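Início | Chamados | Base de ajuda | Sair
Pesquisar chamados... Buscar

29 de agosto de 2020 - por Thabiso Mthembu

Chamado 267: embalagem, bancada Mokoena

1. Sintoma
Pedimos sacos de 15 litros à Zendport. Vieram quase 200, todos com tamanho para embrulhar um sofá. A etiqueta jura que são 15.

2. Verificação
Abri um saco e tentei dobrar. Ele tem opinião própria - e volume. Plástico translúcido, grande, todo amassado:

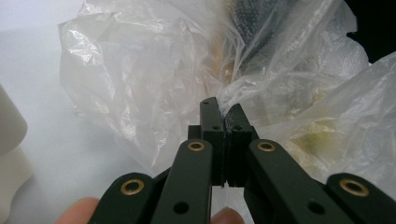

3. Providência
Troca solicitada. Até setembro, um saco para cada dois pedidos da Clinedier, dobra dupla e fita.

Status: aguardando fornecedor.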